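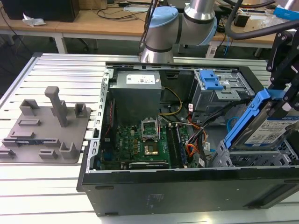

Ticket: gripper lets go of the drive after a protective stop, Unville bench
Opened by: Birsen Özkan, Şimşekoğlu, Unville workshop
Picked up by: Silvan Camenzind, Grultico support
Software: Clarel cell controller, desktop teardown recipe
Priority: raised from normal to high after the first reply

Opening report, Birsen Özkan

Hello all, and sorry in advance for the length of this, but I would sooner tell you too much than have you write back for the bits I left out. We have the tower recipe running on the long slotted bench, with the case on its side, panel off, and the arm lifting the hard disks out in their blue caddies. When it goes well it is a pleasure to watch and we are all rather fond of it.

The trouble comes on the lift. Every so often the caddy comes up tilted, a corner catches on the drive cage, and the arm goes into a protective stop. I can live with that, and I would much prefer it to stop than to carry on pulling. What I can't live with is the next part. When I clear the stop on the pendant and press Resume in Clarel, the gripper opens before the arm has moved at all, and down goes the drive. The first time it landed in the cage and no harm done. On Sunday it landed flat on the memory modules, and Recep Çınar had his hand on the side of the case at the time, getting ready to steady it. He is fine, it missed him, but he was not pleased and neither was I.

We have stopped using Resume altogether for now. If the arm stops with a drive in the fingers, we leave it where it is, put a folded blanket under it and press the emergency stop before anybody goes near. Please tell me if that is wrong.

Reply, Silvan Camenzind

Hello Birsen, thank you for this, and please never apologise for detail. I am very glad Recep is all right. I have moved the ticket to high, as a gripper opening on Resume is a safety matter whatever else we find.

Your blanket and emergency stop are sensible, with one addition. Check that your gripper keeps its hold when the emergency stop goes in. Some set-ups cut power to the tool and some don't, and I don't know from here how yours is wired. Try it with an empty caddy held just above the bench, with everyone standing back, and let me know.

Could you also send the Clarel event log from Sunday, the force limit on the lift step, and the speed slider setting you normally run at?

Reply, Birsen Özkan

Tried it after lunch with an empty caddy. The fingers stayed shut with the emergency stop pressed, and stayed shut for as long as it took me to drink a cup of tea, so I'm happier about that part.

Log attached. Force limit on the lift is 80 newtons, the speed slider is at 72 per cent, and both have been like that since Signe Lundgren set the recipe up with us in February. The cases giving us grief are the Dell ones with the two caddies next to each other in the lower cage. I looked through the log with Recep, and as far as we can make out the stops all come on the lower cage and never on the upper one, though he would like it noted that he is only mostly sure.

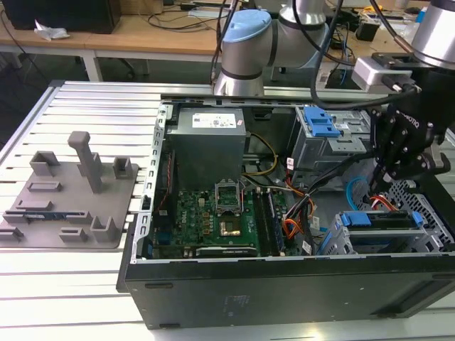
He also has a theory, which I promised to pass on, that the arm is pinching the handle too near one end, so that the weight of the disk hangs off to the side and drags the whole thing round. I thought it was the cables getting in the way, and we had quite a long discussion about it over the bench. I did tie the loose wires back for a few cases to see, and the tilt came back on the very next one, so I suppose he wins.

Reply, Silvan Camenzind

Please tell Recep he has a good eye. I went through the log with Signe this morning and we think there are two separate faults which happen to meet in an unlucky place.

The first is the tilt. The grasp point for the lower cage was copied from the upper one and then shifted across, and it kept the wrong offset along the handle. The fingers close well enough to lift, but off centre, and the caddy turns as it comes free.

The second is the one that worries me more. After a protective stop, Clarel marks the gripper state as unknown. On Resume it runs the start-up check, and the start-up check begins by opening the fingers. With nothing held that is harmless, and I'm afraid it had only ever been tested with nothing held. Fulgencio Calvo on our software side has reproduced it on the test arm with a dud disk.

Until you have the patch, please do the following:

1. Keep Resume out of use on this recipe. In Clarel, open Recovery and untick Allow resume after protective stop.
2. If the arm stops while holding a drive, press the emergency stop and keep hands out from underneath.
3. Put your blanket or a shallow tray below the drive, from the side, with a flat hand well clear of the fingers.
4. Release the emergency stop with everyone back from the bench, then use Manual, Lift straight, at the slowest setting.
5. Carry the drive clear of the case before opening the fingers by hand control.
6. Start the next case from the top of the recipe.

Please leave the force limit alone. I know it is tempting to turn it up so the caddy pulls through, but the stop is doing its job.

Reply, Birsen Özkan

Resume is unticked and I have printed the steps and taped them to the pendant. Recep has been unbearable since I read him your message. We did have one more stop yesterday, same place, and the manual lift brought the disk out nicely with no drama.

One question about step 4. Lift straight goes up along the tool, and the tool was leaning a bit when it stopped. Should we level it first?

Reply, Fulgencio Calvo

Hello Birsen, joining in on this one. No, please don't level it inside the cage, as turning the wrist there can wedge the caddy. Lift along the tool until the caddy is free of the cage and level it afterwards if you need to.

The patch makes Clarel ask the gripper what it is holding after any stop, and Resume stays greyed out until it gets an answer. The opening move has gone from the check completely. The corrected grasp point for the lower cage is in the same download, so please run the first few cases at low speed with a finger near the stop button.

Status: workaround in place, patch sent to Unville, ticket kept open until Birsen has run it on the Dell cases.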